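Gasthorpe guest house, room check, November 2020
Checked by: Fabian Grabner

Smoke alarm, Room 4: tested, OK.
Window catch: stiff but closes. Oil before February.
Bedside lamp: cord worn near the plug. Taken out of use.
Hot tap: 60 degrees C at the basin. Too hot for guests, mixing valve to be turned down. 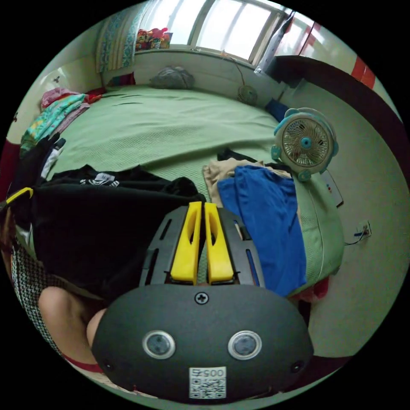

Hallway extinguisher, tag 268: pin and seal in place, gauge in the green.
Stair rail: top bracket loose. Tightened, but the wall plug is poor and needs replacing.
Fire door: does not latch unless pushed. Fail.

Mechthild Imhof has the list of open items. Room 4 stays closed until the lamp and the valve are done.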